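件名: Re: [claster-ml] シミュレーション見学会(公開日)のご報告と七月の実機公開について
差出人: Michailidis 研究所 公開行事担当
日付: 2025年4月10日
宛先: Claster メーリングリスト登録者各位

Claster メーリングリスト登録者各位

平素より当研究所の活動にご理解とご協力を賜り、厚く御礼申し上げます。Michailidis 研究所 公開行事担当でございます。

先般、Clerlow 館 610 号室において開催いたしました双腕ロボット操作シミュレーションの見学会につきまして、本リストにてお問い合わせをいただきましたので、ご報告を兼ねて回答申し上げます。当日ご参加いただけなかった方にもご一読いただければ幸いです。

> 先日ご案内のあった見学会ですが、所用により出席できませんでした。
> 差し支えない範囲で結構ですので、以下の点をご教示いただけますでしょうか。
>
> 1) 公開されたのは実機でしょうか、シミュレーションのみでしょうか。
> 2) 操作者はどのような視点の映像を見て作業を行うのでしょうか。
> 当方では固定の俯瞰視点しか用いておらず、手首側の視点を併用する
> 場合の見え方に関心があります。
> 3) 参加者が操作を体験する時間はありましたか。
> 4) 次回の予定があれば、申込方法とあわせてお知らせください。
>
> また、配布資料が残っておりましたら一部頂戴できれば幸いです。
> よろしくお願いいたします。

1) 公開の対象について

今回公開いたしましたのは、シミュレーション環境 Merach 上での操作のみでございます。実機は館内の別区画にて保守作業中であり、公開の対象には含めておりません。事前のご案内で「ロボット操作の公開」とのみ記載したため、実機の見学を期待して来場された方が複数おられました。ご案内の文面が不十分でありましたことをお詫び申し上げます。次回以降は、件名の段階で実機とシミュレーションの別を明記いたします。

来場者は 18 名で、前半と後半の二組に分かれていただきました。前半の組は先に説明を受けてから操作卓へ、後半の組はその逆の順序でご案内しております。後半の組からは、説明より先に操作卓に着くことになり戸惑ったとのご意見を頂戴しました。人数の都合による措置ではございましたが、次回は両組とも説明を先に行う方向で時間割を見直しております。

なお、開始時刻が予定より遅れましたのは、投影装置と操作卓の映像出力の切り替えに時間を要したためです。後半の組の質疑時間が短くなりましたので、当日お答えできなかったご質問は、本リストまたは担当宛に個別にお寄せください。

2) 視点について

お問い合わせの中心かと存じますので、やや詳しく申し上げます。

Merach では、ロボット本体側に設けた仮想カメラと、手先に近い位置に設けた仮想カメラの映像を切り替えて表示できるようにしております。本体側の視点では、両腕と作業対象、さらに室内の家具までが一つの画面に収まります。画面が大きく傾いて表示されることがありますが、これは仮想カメラの取付姿勢をそのまま出力しているためで、表示側での補正は行っておりません。見学会の説明資料では補正後の図を用いていたため、操作卓の画面との違いに驚かれた方がおられました。

手先側の視点では、二本の指とその間の空間が画面の主要部分を占めます。背景に模様のない面が広がる場合には奥行きの手がかりが乏しくなり、指先が面からどの程度離れているかを映像のみで判断することは容易ではありません。この点は当研究所の操作者からもかねてより報告されているところです。
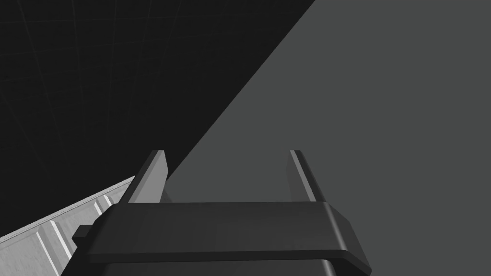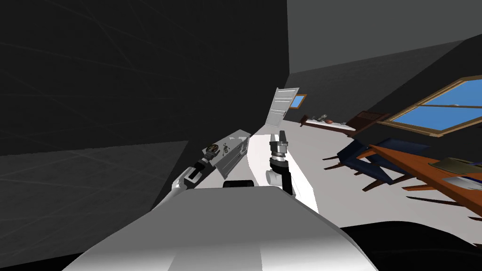
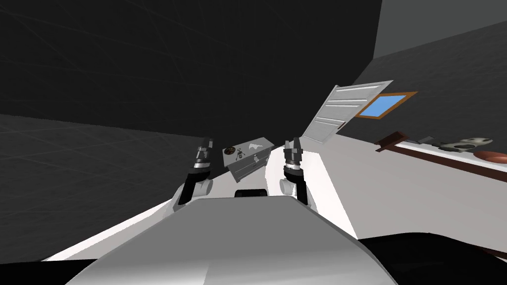 いずれも Merach の描画による画面です。

Anikó Antal 氏からは、手先側の映像は把持の直前に限って用いるべきであり、移動の段階から表示し続けると操作者が周囲の家具への注意を失うのではないか、とのご指摘を頂戴しました。同氏はさらに、本体側の映像が傾いたままでは、初めて操作する者が上下左右の感覚を得るまでに相応の時間を要するため、少なくとも公開行事においては水平に補正した映像を選べるようにすべきである、とも述べておられます。

前段のご指摘につきましては、当研究所でも見解が一致しておりません。現在の運用では切り替えの時機を操作者に委ねており、手先側の映像をほとんど用いない者もおれば、腕を動かし始める前から表示している者もおります。画面を二分割して常時併置する方式も過去に試みましたが、操作卓の表示装置が小さく、いずれの映像も見づらくなるとの理由で見送った経緯がございます。表示装置の更新後に改めて比較を行う予定ですので、Claster の皆様の中で同様の検討をされた方がおられましたら、結果の如何を問わずお知らせいただけますと大変参考になります。

後段のご指摘につきましては、ご意見のとおり対応いたします。補正表示そのものは技術的に困難なものではなく、これまで行ってこなかったのは、学習用データとして保存する映像と操作者が見る映像とを一致させておくという内部の取り決めによるものです。公開行事での体験操作は保存の対象としておりませんので、補正表示を標準とし、希望される方には補正なしの表示もご覧いただけるようにいたします。

3) 操作体験について

各組とも、一名あたり 5 分の体験時間を設けました。内容は、両腕を初期姿勢から動かし、画面内の引き出し付きの小さな収納箱に左右のグリッパを近づけるというものです。引き出しを開ける操作までを課題とする案もございましたが、事前の試行で所要時間のばらつきが大きく、待ち時間の見通しが立たないため採用いたしませんでした。

体験者からは、腕の動きが手元の操作に対して遅れて感じられる、左右の腕を同時に動かすと片方への注意がおろそかになる、といった感想が寄せられております。前者については、操作卓と計算機の間の通信遅延に加え、安全上の理由から実機に合わせた速度制限をシミュレーション側にも適用していることが影響しております。速度制限を外した場合の操作感をお尋ねになる方もおられましたが、実機と異なる条件での習熟を避けるため、公開の場では制限を外さないこととしております。

また、描画される室内の家具に衝突した場合の扱いについてご質問がありました。Merach では接触の計算を行っており、腕が家具に触れれば押し返されるか、対象によっては家具の側が動きます。ただし、机や椅子の質量は暫定値であり、動き方が現実のものと一致することは保証しておりません。室内の配置も実在の部屋を写したものではなく、当研究所で用意した部品を組み合わせたものです。

説明の中でご紹介した操作記録は約 550 件で、これは担当者が見学会以前に収集したものです。体験操作の記録は含まれておりません。この記録の提供を希望される声を複数頂戴しておりますが、利用条件の整理が済んでおらず、現時点ではお応えできかねます。条件が定まり次第、本リストにてご案内いたします。個別のお申し込みは承っておりませんので、あしからずご了承ください。

4) 次回の予定について

次回は七月に、実機の公開を予定しております。会場は同じく Clerlow 館ですが、実機の周囲に安全柵を設ける必要があることから、一階の実験室を使用いたします。日程および定員は調整中です。決定後、本リストにて最初にご案内し、その後に研究所の掲示等で一般の募集を行います。

申し込みに際しては、次の事項をお知らせいただくことになる見込みです。
・氏名およびご所属
・連絡の取れる電子メールアドレス
・操作体験の希望の有無
・車椅子等のご利用の有無、その他ご配慮を要する事項

実機の公開では、参加者による操作は行わず、当研究所の操作者による実演をご覧いただきます。操作体験をご希望の方には、同日、別室にてシミュレーションの操作卓をご用意いたします。柵の内側への立ち入りはお断りしております。また、実演中の撮影は可能ですが、閃光を伴う撮影は、カメラを用いた認識に影響を及ぼすおそれがありますのでお控えください。三脚のご使用も、通路の幅が限られるためご遠慮願います。

Clerlow 館の正面入口は七月中に改修工事が予定されており、開催日によっては西側の通用口からお入りいただくことになります。通用口にはインターホンのみが設置されておりますので、「見学」とお申し出ください。駐車場のご用意はございません。

5) 配布資料について

当日配布した資料は残部がございます。ご希望の方は、担当宛に送付先をお知らせください。電子版も用意しておりますが、先に述べましたとおり、本体側の視点に関する図が補正後のものとなっており、その旨の注記を欠いております。注記を加えた改訂版を準備しておりますので、お急ぎでない方は改訂版をお待ちいただくことをお勧めいたします。すでに資料をお持ちの方には、差し替え用の一枚を別途お送りする予定です。

あわせて、当日ご記入いただいた意見票につきまして、回答をご希望でありながら連絡先の記載がないものがございました。お心当たりの方は、お手数ですが担当までご一報くださいますようお願い申し上げます。会場の空調、座席の配置、投影された文字の大きさに関するご意見は、会場の管理部門に伝えております。

本件に関するご質問は、本リストへの返信にて承ります。個人情報を含む内容につきましては、リスト全体に配信されることを避けるため、担当宛に直接お送りください。返信の際は、件名の [claster-ml] を残していただきますようお願いいたします。

今後とも変わらぬご支援を賜りますようお願い申し上げます。

Michailidis 研究所
公開行事担当
Clerlow 館内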